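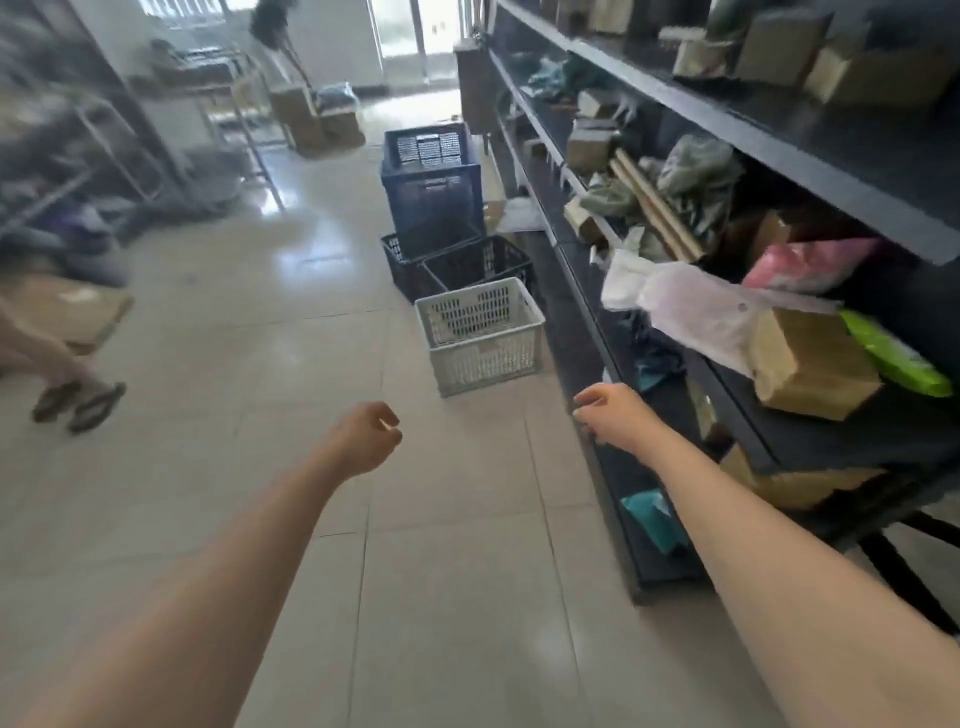
Stock room, shelf side. Crates still on the floor, sorting not finished.

radomir_d
2020-06-02
Has someone here used the Punisier picking kit from Brullov? They offer it as a service also: you record the work from head height, they train the arm on your own shelves and send the settings back. Price for us is 3932 for the first room, 8 weeks until delivery. Our room is like you see, mixed goods, bags hanging over the shelf edge, boxes of all sizes. I am afraid it is too messy for them, but the seller wrote that mess is welcome.

T_Golob
We have it in Sitham from last September. With boxes it is good, I have no complaint. With soft plastic bags it is a different story. It takes the bag by a corner and the rest stays behind on the shelf. I see at least one white bag on your middle shelf and I would not give it to the arm.

milosevic_fan
Disagree with Teodora. The old gripper had this problem, the new one has wider pads. We run it 16 hours a day with clothing in bags and I pick up maybe one from the floor in a shift. Did you take the update?

T_Golob
I took it. Better, yes — but for this price I expected "solved", and the brochure says "solved". Also they asked us for 80 recordings and then for more, and these hours were not in the offer. Radomir, ask for this in writing.

radomir_d
Thank you both. About the recordings, must the floor be clear? We keep the crates in the middle of the aisle and people walk there also.

milosevic_fan
For recording no, leave it as in normal work. For the arm itself the base needs a free lane, so the crates must find another place.

kestrel44
I would compare with Milošević before you sign. They rent by month, and you can send it back. Their support answers slowly, this is true, and the manual is a bad translation.

radomir_d
I have written to both now. Brullov already answered, they want the depth of the shelves and the width of the aisle. I will measure tomorrow and put the offer here when it comes.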